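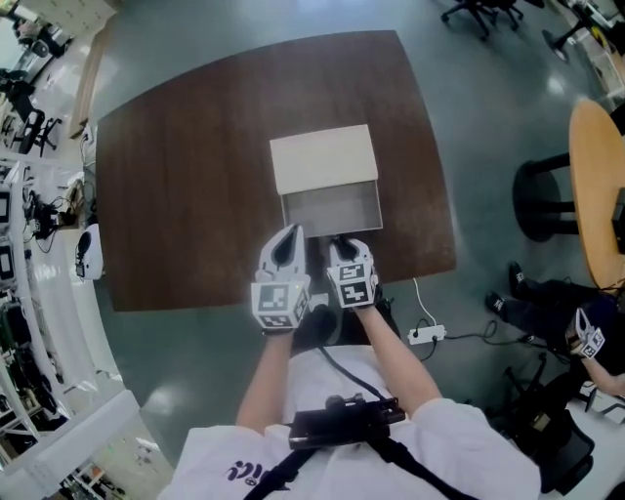

Figure 3. Box task at the dark wooden table, with a hand-held gripper in each hand. A third gripper is at the right.

We use cookies to remember your reading settings. Accept | Manage

By Rania Sleiman
February

4. Planning the equipment purchase

4.1 Starting from the work

When our group at Fakside began to plan a second set of collection stations, the first draft of the budget was a parts list. It had grippers, computers, a line for tables, and a large round number at the bottom marked "other." We threw that draft away, and we are very glad we did! The second draft began with a single task, the box task in Figure 3, and asked what a person needs within reach in order to do it all morning without stopping. Nearly every useful decision in this section came out of that change.

The box task is a modest one. An open box with a folded-back lid sits near the edge of the table, and the operator works on it with both hands, one gripper in each. We like it for planning because it uses two arms at once, asks for contact close to thin cardboard walls, and takes up a small patch of table. If a station can support this task well, it can support most of the others on our list (sorting, stacking, wiping, and the short kitchen tasks described in Section 6).

4.2 Counting in pairs

Grippers are bought one at a time and used two at a time, and this small fact caused more trouble in our early planning than anything on the computing side. A station with one broken gripper is a stopped station for any two-handed task. Our first order matched the number of hands exactly, and a worn fingertip pad was enough to idle a trained operator for an afternoon while a replacement was found.

We now budget by the pair and add one loose gripper for each pair in service. The three together are treated as a single purchase unit, which we call a Skaltamier set after the shelf in our storeroom where the first one lived. The name stuck, and it has made conversations with the purchasing office wonderfully short. A request for "one more set" is understood by everybody, including people who have never held a gripper.

Fingertip pads are counted separately as consumables. The black tips take all the wear, and we found it far easier to order them by the bag twice a year than to ask for approval each time a few were needed. The marker cubes sit between the two categories. The mounts themselves last well in our hands, but the printed faces pick up scuffs, and a scuffed face is a poor thing to discover after a long session. We keep spare printed faces in the same drawer as the pads and charge them to the same line.

4.3 The chest unit and its cables

The black strap and chest-mounted device in Figure 3 belong on the budget as a worn item, and worn items need different thinking from bench items. Operators differ in height and build. They also differ in how much weight they are happy to carry on the chest for an hour, and we learned a great deal by simply asking them. We budget one strap per operator and one electronic unit per station, so that a new person can adjust a strap once and leave it alone.

Cables deserve more money than we first gave them. Look at the floor in the figure: a power strip lies below the near edge of the table, with one cable rising toward the tabletop and another running off to the right. Each table needs power, and each new table adds plugs. For the new stations we priced floor covers, longer leads, and a power strip per table as part of the station itself, and moved them out of the general supplies line where they had been competing with printer paper. The added cost is 5 percent of a station. We consider it the best-spent money in the whole plan, and we would happily defend it line by line.

4.4 Furniture and floor space

We had assumed that furniture would be free, given that the building already had plenty. Tables and chairs were indeed easy to come by. Floor space was harder, and the two are closely linked. A round table next to a rectangular one leaves odd gaps that are too small to work in and too large to ignore. Stools tuck away neatly, while wheeled office chairs drift (anyone who has shared a lab with them will know this well) and claim a surprising amount of room.

For planning we allow each station its tabletop, standing room on the working side, and a clear strip wide enough for a second person to pass. Storage is planned along the walls. We also kept a mixture of table shapes and surfaces on purpose, as varied surroundings are valuable in the recordings and cost us nothing extra.

The one piece of furniture we did buy new was the workbench for the Sekport room, which holds charging, spares, and repairs in a single place. Before it arrived, repairs were done on whichever table was free, and so a broken gripper could take two stations out of use.

4.5 Phasing the order

The full plan covers 25 stations. We did not order them together. The first phase was 3 stations, bought complete, with every spare and every cable cover included, and run on the box task until the operators had no more complaints to give us. Their notes ran to 105 entries. Many were tiny and splendid, such as a request to turn a strap buckle toward the left, and more than half could be met without spending anything.

Arsenault, the facilities planning group in our building, then used the corrected station list to schedule power and floor work for the second phase. Having a complete list at that stage mattered a good deal. Electrical work was planned around real plug counts, and the delivery of tables was matched to the rooms as they became ready.

We encourage other groups to buy a small number of whole stations before buying a large number of parts. The per-unit price is a little worse on the first order, and the quote for the second order will be one you can trust. The station list used for the second phase, with quantities for pads, printed faces, straps, and floor covers, is given in Appendix B.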